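Renting out our cabin for ski season — do we need a minimum stay?

Posted in Hosting & Holiday Rentals

lusten_loft
Hi all, first winter doing this so please be gentle. We have a two-bedroom cabin on the edge of Lusten, 11 minutes from the lifts if the road is plowed, and we're opening it up to guests from December. Sleeps six if two of you like each other enough for the sofa bed.

My husband wants a three-night minimum all season. I'd rather take single nights midweek, when the town is dead anyway, and only go strict over the school holidays. Our cleaner charges the same whether people stay one night or ten, and she drives over from Govorico, so I can't exactly ask her to pop in every morning. The other thing is the boot room. It's tiny, and I keep picturing wet gear all over my nice floor with a new crowd every day!

What do you all do? And do you put the cleaning fee on top or fold it into the nightly price?

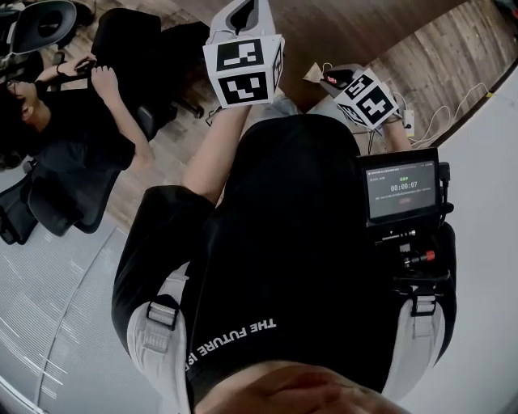

Black tee with white lettering, gray straps over both shoulders.

pinecone_host
We've had a place up the valley for years and I'm with you, not your husband (sorry to him). Two nights minimum midweek, three on weekends, five over Christmas and New Year. I tried single nights one January and I was washing sheets until 11 most evenings. The money was okay but I was a wreck by February.

Cleaning fee goes on top for us, clearly shown. When I folded it in, the longer bookings looked too expensive and people scrolled right past. I charge 42 for cleaning and have never had a complaint.

For the boot room, get a heated rack. Ours cost 700 installed, which made me wince, but gloves and boots go on it overnight and guests mention it in reviews more than the view. Put a rubber tray underneath and a big mat by the door. Oh, and leave some old towels out, the ugly ones — otherwise they'll use your good ones on the skis.

One more thing, check how your booking calendar handles gaps. If you set three nights and somebody leaves you a two-night hole, it just sits there empty unless you change it by hand. I go through mine 21 days ahead and open up the holes.

Pakzad
depends on your town, some places have rules on short lets. call the town office first. we do 2 nights all year and its fine

nureva_nights
Mostly agree with pinecone, but I'd go for single nights if you can do the cleaning yourself. We live next door to ours so it's easy for us. In your shoes, with the cleaner driving that far, I wouldn't go under two. Maybe ask her for a flat rate for the season? Ours came down quite a bit once she knew she'd have steady work through March.

Also put the drive time in your listing and say it's for a plowed road. We left that out our first year and had some very grumpy messages after a big snowfall. And ask guests if they have chains before they set off, not when they're stuck at the bottom of the hill.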